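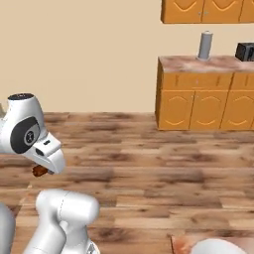

Food Science for Everyday Cooks
Handout 3: Why Bread Goes Stale (and What Brings It Back)

Last time we left our loaves cooling on the rack, and several of you asked why you were told to keep your hands off them. Good question, and it leads straight into today's topic, one of my favorites in the whole course!

Start with what you think you know

Most people will tell you that stale bread is dry bread. Water leaves, the crumb gets hard, end of story. It sounds right, and drying does play a part. But wrap a fresh loaf so tightly that no water can get out, leave it on the counter for a few days, and it still goes firm and crumbly. Weigh it before and after and the scale hardly moves. So something else is going on inside, and that something is starch.

What starch does in the oven

Raw flour is full of tiny starch granules. Inside each one, long chains of sugar units are packed together in tidy, crystal-like layers. Heat them with water and the layers loosen, the granules swell and drink up the water around them, and you get a soft gel. This is called gelatinization. Gravy thickens the same way (try it at home in a glass pan, it's lovely to watch).

There are 2 kinds of chain to know for the quiz:
Amylose: long and mostly straight. Firms up quickly, within hours of baking.
Amylopectin: bushy, with many branches. Firms up slowly, over days.

The quick firming of amylose is why we wait before slicing. Cut a loaf straight from the oven and the crumb smears and gums up on the knife. Give it time and the amylose sets into a network that holds the slice together.

What starch does on the counter

Now the slow part. Day by day the amylopectin branches line up again and form small crystals. The name for this is retrogradation, a big word for "going back." Water gets locked up in the new crystals or moves out toward the crust, which is why an old loaf can have a leathery crust and a hard crumb at the same time. Isn't that neat? The crust is getting wetter while the middle feels drier!

Temperature matters a great deal. Starch crystals form fastest at fridge temperature, so the refrigerator is the worst place for plain bread if you want it soft. The freezer is fine. Once the water is frozen the chains can't move enough to line up. Freeze bread the day you bake it, sliced and well wrapped, and try not to let it sit at fridge temperature on the way down or on the way back up.

Bringing it back

Heat melts the amylopectin crystals, and this is why toast from a tired loaf tastes so good. To refresh a whole loaf, sprinkle the crust with water and warm it in the oven until it's hot all the way through. Eat it soon, though. The crystals come back, and faster the second time, with less water left to work with.

What bakers add

Fat, sugar, milk and eggs all slow staling to some degree, so a rich dough like brioche stays soft longer than a plain baguette. Sourdough keeps well too, and its acids also hold off mold. Remember that mold and staling are separate problems, and a loaf can have either one alone.

Lab notes

We'll use the Virnport bread flour again, the same bag as in November. If you bake at home with the Nutier or Dabbas flour instead, write that on your sheet, as the dough may need a little more or less water.

Cut your loaf into 3 parts. One goes in the freezer, one in the fridge, one stays on the counter, all wrapped the same way. Let the frozen piece thaw fully, still wrapped, before you test it. Press each piece with the Fukari spring gauge and write down the reading. Taste after pressing, never before, or you will talk yourself into a number.

Lab sheets are due 13/12/2021. Reading for next time: the chapter on egg foams, from page 194. Bring a clean whisk.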